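**sim eval with distractors, wrist cam vs scene cam – numbers look off?**

**gridlock_ada** – Thursday, 11:40 pm
Quick one before I crash. Running the Pollier clutter protocol in Skovix. Same policy, same weights, 20 seeds per layout, textures and junk objects reshuffled each time. 549 rollouts total after I threw out the ones where physics blew up. Wrist view only:

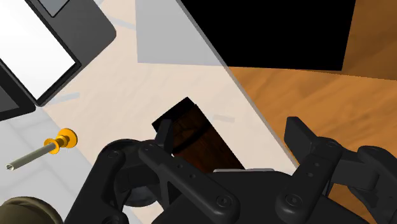

drops hard once the background textures get swapped. With scene cam added most of the drop goes away. Paper says the opposite, wrist only should be more robust. What am I missing

**tenmm_socket**
Did you randomize the table or just the stuff on it? Paper kept the table fixed I think. Wrist cam sees mostly table, so if you swap that you're hitting it where it hurts.

**gridlock_ada**
Table too. And the mats. Hm.

**oldbeltdrive**
Not buying the table thing. We ran both on the Te Moana set last November and wrist only held up fine with wild surfaces. What killed us was translucent stuff. Turn transparency off and rerun before you blame teh paper.

**tenmm_socket**
Te Moana is all single object picks tho. Candle into a holder is a different animal, you need to know where the rim is and the fingers are right on top of it in the scene view. Not comparable

**oldbeltdrive**
Occlusion is a constant. It's there with plain textures too. Doesn't explain a drop *between* conditions.

**gridlock_ada**
ok fair. Second view is fixed, same spot every seed, arm base always in it:

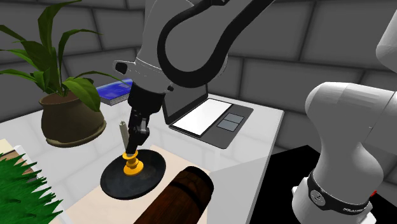 so maybe the policy is just leaning on the base as an anchor. Haven't tested that. Could jitter the pose by 5 degrees and see if the gain survives.

**nullspace_nan**
Do that first. We saw the same "gain" with Cumen and it vanished as soon as the camera moved. Also 549 over how many layouts? If some layouts lost more rollouts than others your averages are skewed

**gridlock_ada**
Didn't check. The blowups were mostly in 4 layouts, now that I look at the log. Ugh.

**nullspace_nan**
Then report per layout. And count blowups as failures, dont drop them.

**oldbeltdrive**
Disagree on that last bit, a solver crash isn't the policy's fault. Rerun those with a smaller timestep.

**tenmm_socket**
Sometimes it is the policy's fault – ram the fingers into a rim hard enough and anything explodes.

**gridlock_ada**
Will post both ways. Order: transparency off, fixed table, then camera jitter. Queue's full til morning.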